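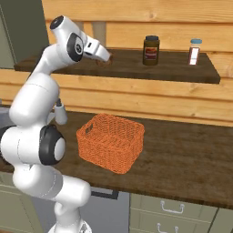
White arm over the upper shelf (computer render)

From: Siv Strömberg
To: Naltport student press list
Date: Nov 11, 2021
Re: Moving from print to audio in second year

Haruna Hosoda wrote:
> Hello all. I'm in my second year on the reporting course and have been offered a place on the audio strand, which would mean giving up my page on the Ornodis. I love the page, but I only get 300 words a week on it and I keep wanting people to hear the person I've been talking to. Has anyone here made the switch, and did you miss writing? Also, do I need to buy my own recorder before December?

Dear Haruna,

What a lovely question to find in my inbox, and I'm sorry it has taken me a few days to sit down with a pot of tea and answer it properly!

I made the same switch when I was at Granström, after 3 terms on the news desk, and I was in a dreadful state about it. My first piece was eight minutes on the ferry workers' canteen, and I had written it exactly as I would have for the paper, with long sentences and all the names crammed in at the top. My tutor made me read it aloud to her standing up. I ran out of breath twice (she was very kind about it, but she did put the kettle on halfway through).

So no, I didn't miss writing, as I was doing more of it than ever. You write for the ear and you cut and cut, and then you let your canteen cook say the best bit herself. I do still miss seeing my name on paper, and my mother missed it even more.

As for the recorder, please don't spend your money yet. Ovitz lends them out from the equipment room and you can keep one over the holidays if you sign for it. Ask for the spare batteries too. The extension is 3557 and it's best to ring before lunch.

Could you ask your editor whether you might keep a small column going, perhaps once a month? Mine agreed to that, and it made the first term much less of a wrench.

Do write again and tell us what you decide, and send the first piece to the list, however rough it is.

With very warm wishes,
Siv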